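Handout 4, shared workshop build course. Notes by Najwa Smadi, May 17, 2023.

The Uvo kit page promises "sorting out of the box." I have my doubts, and you should too. A clip of one good pick proves very little - ask how many tries came before it. Painted wooden blocks are cheap and they show up bad aim quickly, so we use them for every test.

Blocks that touch are the first problem. A finger needs space on each side, and a tidy row end to end leaves it none.

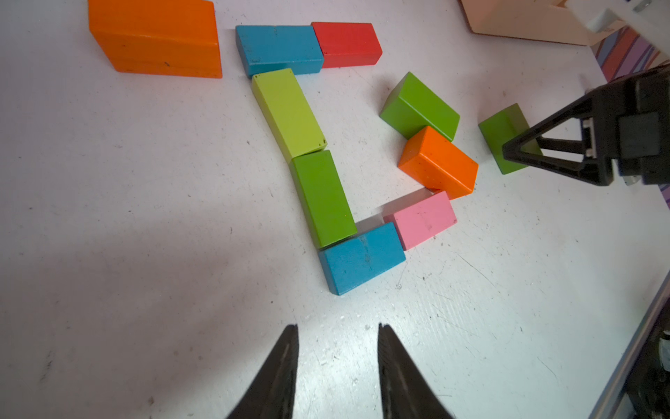
## Two arms, one table

Koen Verhoeven thinks the second arm will double our speed. I'd like to see numbers. Both arms want the middle of the table, and every loop of cable is one more thing to snag. Before you run anything:

- move each arm through its full reach by hand, power off
- check the cable ties at the wrist
- keep the open box out of the sweep

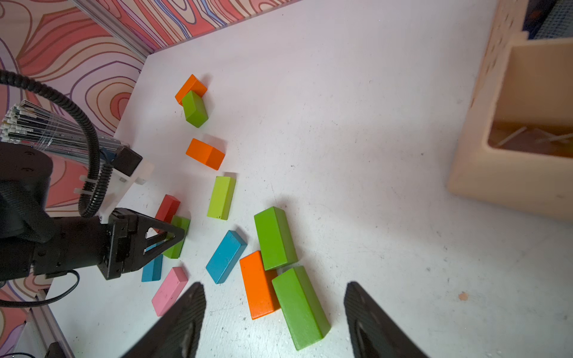

*Fig. 2. Both grippers at the blocks, open box to the right.*

## Lining up

Fouad Ghoneim's first script logged 296 attempts and called 254 of them good. It counted a closed gripper as a success, with or without a block in it. Fix that before quoting a rate to anyone.

For next time, work on the angle of approach. Start with a long block set on a diagonal. 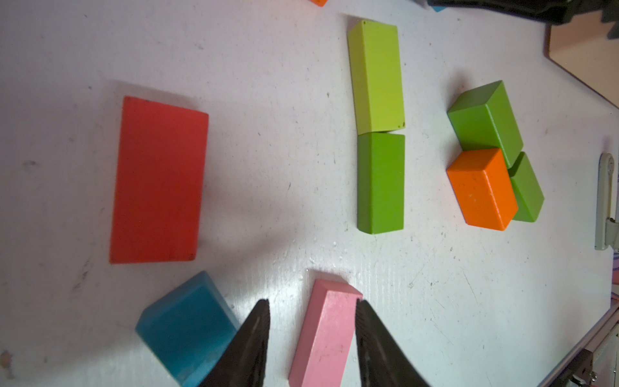 *Fig. 3. Pink block between the open fingers.*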